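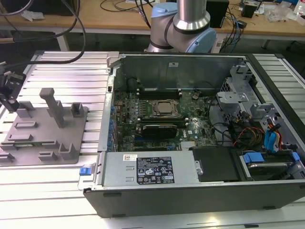 Katherine Bermúdez: Before you write this up, ask them who pays for the fixtures. We bought an arm two years back and the arm was the cheap part.

Fair point, and I carried it with me to the Clondden open house on Monday. The pitch was simple. Hollard, the refurbishing shop I do the buying for, handles 200 office PCs in a decent month, and Clondden thinks a robot could take over part of the bench work on memory, cards and the like. They call the package Nina. I went to find out what a package is.

Eusebio Ospina did the talking. He is good at it. When I asked for a cycle time he gave me one for a single model of tower, already opened. We get whatever the leasing company sends us.
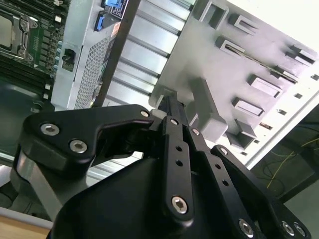 Gripper at work inside an open chassis, Clondden demo area.

The quote sheet lists the arm, the gripper and two days of training. Fixture plates are a separate line at $2,654 each, and you need one per family of parts. I asked how many families Hollard would have. Dede Quartey, from their applications side, said she would want to see our intake list first, and that was the straightest answer I got all day. The wrist camera is included. Mounting it, oddly, is billed as labor.

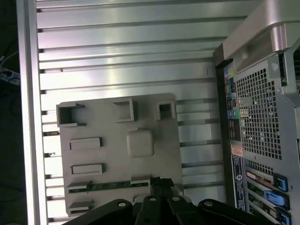
Gray tray on the slotted panel, next to a tower.

Oluwaseun Afolabi from Fotano had made the trip too and wanted to know about spare fingers. Stocked, they said, lead time on request. He wrote that down and underlined it. Power, guarding and floor space are all "customer scope," so add an electrician to your budget before you add anything else.

What worries me most is the mix of boards.
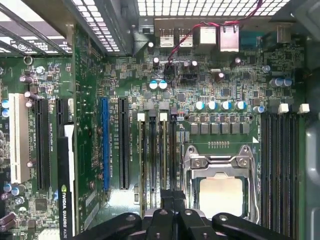
A workstation with memory on both sides of the socket is a different job from a small office tower, and I could not get a price for switching between the two. Eusebio says it is a software matter — fine, but who writes it, and at what day rate? I have asked for that in writing by March. Until it comes I would budget for the bench we have and a second pair of hands.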